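Section 4: Drying and Putting Away Your Griteo Garments

Welcome back! If you've followed the washing steps in Section 3, your Griteo shirt or jacket has finished its rinse and is ready to be dried. Please don't rush this part — the fabric is quite forgiving in the wash, but it does remember how it was dried.

1. Give the garment a gentle shake and smooth the seams with your hands.
2. Close any zippers and turn the pockets right side out.
3. Lay it flat on a clean towel for 5 hours, then turn it over.
4. Once it feels dry to the touch, lay it on a smooth surface and slip the hanger in through the neck, one shoulder at a time.

Note: If the neck opening is snug, go in from the hem instead. It takes a moment longer, but your collar will keep its shape for years. 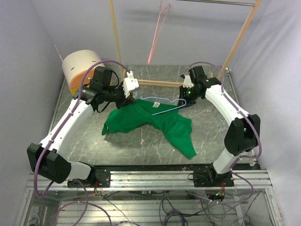 5. Hang the garment in an airy spot overnight before it goes into the closet. Leave a little room on either side so the sleeves aren't squashed.
6. For storage over the summer, fold it loosely and tuck it into the cotton bag it came in.

Caution: Do not use a tumble dryer, even on the coolest setting. Keep the garment at least 14 inches from heaters and stoves.

A few small creases are perfectly normal and will usually drop out with wear. If they bother you, a warm iron on the inside of the fabric will do nicely (please keep it off the label). Replacement storage bags can be ordered from Cirneck under part number 3775.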